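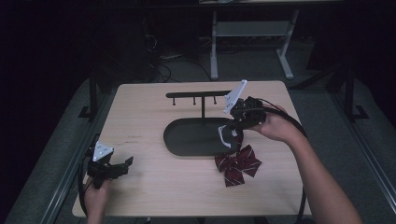 The dark red bow with white stripes, near the black stand.

The Shop in Diltport

When Haiyan Tian came to Diltport, she had one suitcase and the address of a shop which was already closed. It was September, and the rain was coming from the sea. She stood under the small roof of the door and read the paper in the window. It said that the owner, Mr. Loureiro, was sick and that letters could be left with the baker.

The baker was a tall woman named Chrysoula Tzanetos. She gave Haiyan a cup of tea and did not ask any question until the cup was empty.

"You are the niece?" she said then.

"No. I am the one who wrote to him about the ribbons."

For two years Haiyan had written to Sérgio Loureiro. Her mother had bought ribbon from him when she was young, dark red ribbon with a thin white stripe, and she had kept one piece of it in a tin box. After the funeral Haiyan wanted to find the same ribbon again. She did not know well why she wanted it. Mr. Loureiro answered every letter. He wrote that the factory in Kutstead had burned down, but that he believed he still had one roll, somewhere upstairs, and that she must come and look for it herself because his knees were bad.

"He is in the hospital in Hileden," said Chrysoula. "The bus goes on Thursday. But I have the key."

They went in by the back door. The shop smelled of dust and of oranges. Upstairs there were boxes up to the ceiling, and on every box he had written the color in pencil, in a language that Haiyan could not read.

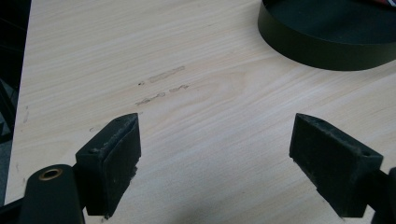
Light wooden tabletop.

They searched until it became dark. They found yellow, and green, and a very beautiful gray. Chrysoula held up a blue one and said that her wedding dress had had such a ribbon, and then she was silent for some minutes and put it back carefully in its place.

The red was in the last box but one. It was not a full roll. Somebody had used most of it, and what was left was maybe as long as Haiyan's arm.

She sat on the floor with it. She had thought that she would cry, but she only felt hungry.

"Take it," said Chrysoula.

"I must pay him first."

So she slept that night above the bakery, in a room which was warm from the ovens, and on Thursday she took the bus to Hileden with the ribbon in her coat pocket and a bag of bread for Mr. Loureiro on her knees.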